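Zunwood Hall: Marble Floor Gallery
2021-03-12

Polished light marble, maintained by Sarnesdale. Total area is 1370 square feet.

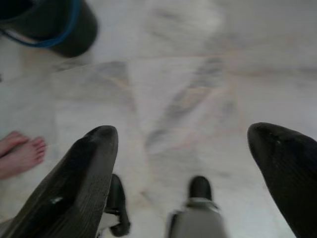 What cleaner is used on the marble?
A pH 7 stone soap, mixed with lukewarm water and applied with a flat microfiber mop. Vinegar and citrus products etch the surface.

Off-white ground with soft gray and faint beige veining. The pattern is irregular and cloudy.

Stone supplied by Marquez, lot 53. Joints were regrouted in January and sealed eight days later. Spare tiles from the same lot are stored at the Gadosine depot.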